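Sorting the gear drawer

July 7, 2025

I finally got to the box of spur gears that has been sitting under the bench since February. I bought it as a mixed lot when the Rorholm repair shop closed out its back stock. The listing said up to 25 gears. I got 22, plus a handful of set screws and one key that fits none of them.

The plan was simple. Clean them, measure them, and put them away with labels so I stop buying gears I already own. I did the cleaning earlier, with mineral spirits and an old toothbrush. What was left was the measuring, and for that I like a plain dark surface. Bright metal is easy to find on it, and so are the little flecks that come off when you brush a tooth.
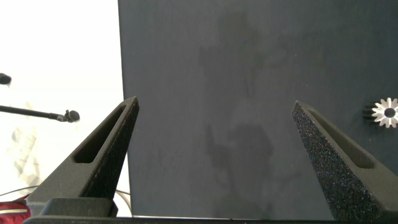 I measure the bore first. If the bore is wrong for my shafts, the rest hardly matters unless I feel like making a bushing. Then I measure the outside diameter and count teeth. I put a dot of marker on one tooth before I start counting, otherwise I go past the start and have to do it over. Everything goes in a notebook with a line for each gear.

A few of these have clearly had a life already. The faces are scuffed, and on a couple of them the tooth edges feel rounded under a fingernail. Scuffs on the face don't bother me. Worn teeth do, so those went in a separate tin. I may still use them for something slow, like the hand crank on the Teltano winder I have been putting back together.
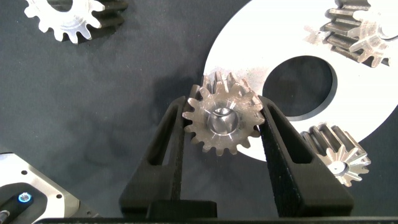
The chamfer on the bore is worth checking too. A gear with a clean chamfer slides onto the shaft without a fight. If there's a burr there, you end up tapping it on with a mallet and then wondering why it runs crooked. Five of mine needed a little work with a deburring tool. That took less time than finding the deburring tool.

For storage I went with a Flileck parts case, the shallow one with movable dividers. I sorted by bore size and then by tooth count. Matching gears share a slot with a piece of wax paper between them. A light wipe of oil on each one should be enough, as the shop stays fairly dry in the summer.
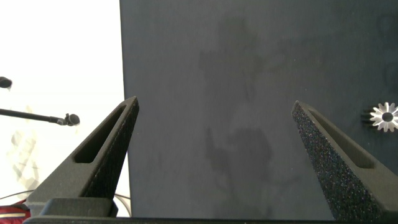
I ended up with 9 gears that fit the shafts I use most, which is better than I expected for the money. The rest are labeled and can wait. I still need a pinion for the winder, a small one with a hub, and there wasn't one in the box. If anybody has a spare, leave a comment with the bore and the tooth count.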